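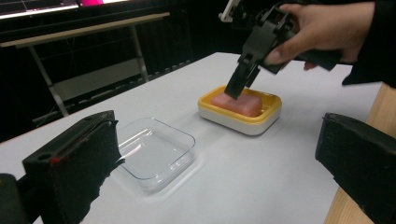
Syncing two gripper streams in Nillstead

Quick notes on getting left and right hand-held gripper recordings lined up before you train on them. Assumes you already have Nillstead installed and both trackers calibrated. If not, do the Allach setup page first, then come back.

What you need

Two recordings from the same take (left and right)
The Allach calibration file for each gripper
Disk space. More than you think, the unpacked frames are big

Step 1. Import

Open a new session and pull in both recordings. Nillstead guesses which is left and which is right from the folder name. It guesses wrong if you renamed anything. Check the side tag before you go on, fixing it later means redoing step 2.

Step 2. Coarse align

Run the coarse pass. It uses the clock stamps only, so expect leftover drift. Anything under 20 frames is fine here. Over that, one of the clocks never synced, go re-import with "trust file time" turned off.

Step 3. Fine align

This one uses finger width. Both operators should open and close the fingers 3 times at the start of the take, and the tool matches the peaks. No open-close at the start? Pick an event by hand. First finger contact with an object works ok, as long as one gripper can see the other. Scrub to it in both streams, hit Mark, then Solve.

Soap bars, clear containers and other shiny or see-thru stuff: don't let the auto picker choose contact from depth. Depth on clear plastic or glass is junk. Mark by hand.

Step 4. Mask the fingers

Your own fingers show up in the bottom corners of every frame. Load the finger mask that matches your pads. Foam pads need the wide mask, the default one leaves a fuzzy edge and the policy will happly learn from it.

The other gripper and the operator's hand stay in. Don't mask those yet, Raju does it at export with its own settings and doing it twice leaves holes.

Step 5. Check

Play both streams side by side at half speed. Look at contact, lift, release. If contact lines up but release is off, you have drift and not an offset. Go back to step 3, add a second mark near the end, Solve again.

Step 6. Export

Send to Raju for training, or Erine if you only want to replay the poses in sim. Erine ignores masks.

Known problems

Solve button greyed out: you have a mark in one stream only.
Poses jump when a gripper gets near the table edge: tracker lost features against a dark backround. Turn on gap fill, trim the take if it still jumps.
Left and right swapped in Erine: side tag, see step 1.
Export hangs at the last frame: known, kill it and rerun with the cache off.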